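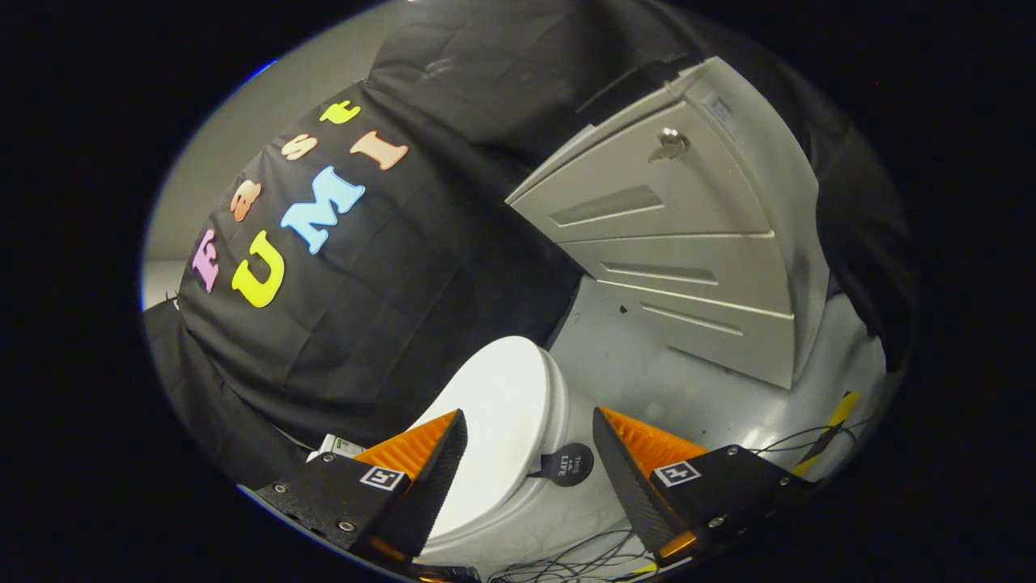 13 June 2022

Up at 5 because the neighbor's dog was going again. Made coffee and sat on the back step until it got light. The tomatoes at the far end have yellow leaves at the bottom. I pulled those off and put them in the bin, not the compost.

Called Meltia about the water heater. On hold for most of breakfast. The part is $116 and the visit is another $80, and the first opening is Thursday morning. I said yes. Cold showers until then, or the gym.

Work was slow. Finished the Holovko invoices and found the one that had been paid twice in the spring. Wrote to them and asked if they want a refund or a credit. No answer by the time I left.

Walked home by the canal. The path is closed past the footbridge, so I had to go up and around by the school. My left heel still hurts in the brown shoes. I should stop wearing them.

Ate the rest of the lentils with an egg on top. Started sorting the hall closet and got through 4 boxes. Two were cables. I kept one charger and the long extension cord, and the rest is by the door in a bag. Found the lake house keys in a coat pocket, which saves me getting new ones cut before August.

Read a few pages of the book on lighthouses. It has gotten stuck on a court case over who owned the land, and I keep losing track of which brother is which.

Need to buy: light bulbs, dish soap, something for the heel. Windows open tonight.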